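Motik Review

Motik is a platform puzzler for PC from Godinho, the studio that made Corna. The store page promises 64 rooms. I finished 30 of them before I noticed I was solving the same room over and over with the switches moved.

Jumping feels fine. The camera doesn't, and on slopes it fights you the whole way. Checkpoints are stingy, and one fall in the Tamham levels cost me 20 minutes.

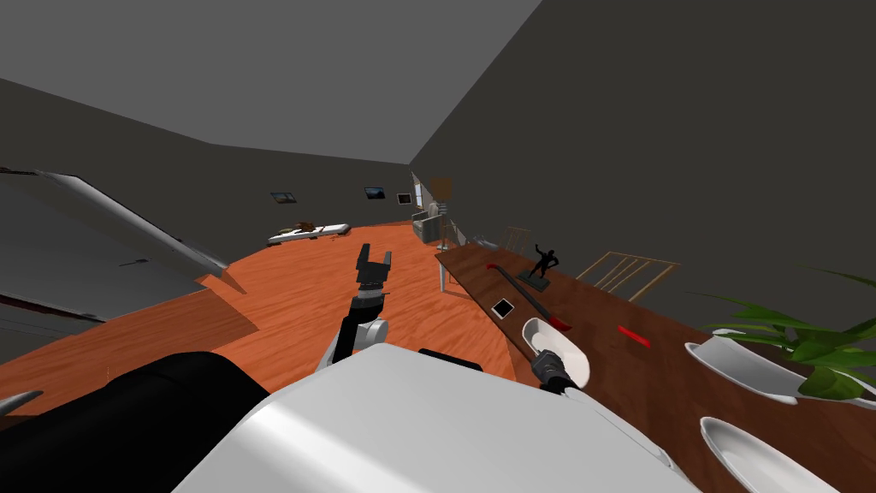

Co-op

Supports 2 players, local only. The second player gets a weaker jump and no map — a strange choice for a mode the trailer spends half its time on. We quit early and went back to Corna.

Verdict

Fans say the April patch fixed the pacing. I played the patched version and I'm not convinced. Wait for a sale, and try the demo first.

Reviewed by Špela Georgiou, July 22, 2022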